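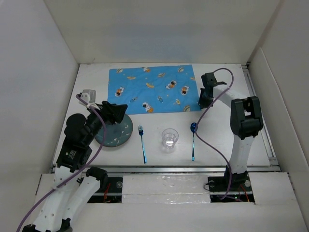
A comment came in under the last post saying I'd given up on family dinners too quickly and that two weeks isn't a fair go. Fair. It was two weeks and then we were back on the sofa with bowls.

So, round two. Started again at the end of April. Rules this time: table by six, phones in the hall, nobody has to finish anything. That last one was my sister's idea and it's done more than the rest put together. Fewer tears. More peas on the floor but fine.

Bit of a rush this, the youngest is in the bath.

What we're eating. Mostly the same five things on a loop. Pasta, jacket potatoes, fish fingers, the chicken and rice thing, eggs. I did try a proper menu plan off the Poltdale library noticeboard, printed it and everything, lasted till the lentil bake. Never again the lentil bake.

Setting the table is the kids' job now. Blue placemat with the astronauts on, plate, fork, spoon, glass. Takes them ages, they argue about sides. I've stopped correcting it. Fork goes wherever.

Timing is still the hard bit. Bus from Fernberg gets in at 20 past if it's running, so somtimes I'm cooking with my coat on. The slow cooker helps, when I remember to switch it on in the morning. Forgot twice last week. Toast.

Do they talk? A bit. "What was rubbish today" works better than "how was school", which gets you a shrug every time. Had a very long account of a fight over a skipping rope. Still don't know who won.

I'm giving it till August this time and then I'll decide. If anyone's got a tea that takes 20 minutes and hasn't got mushrooms in it, put it in the comments pleae. Right, bath.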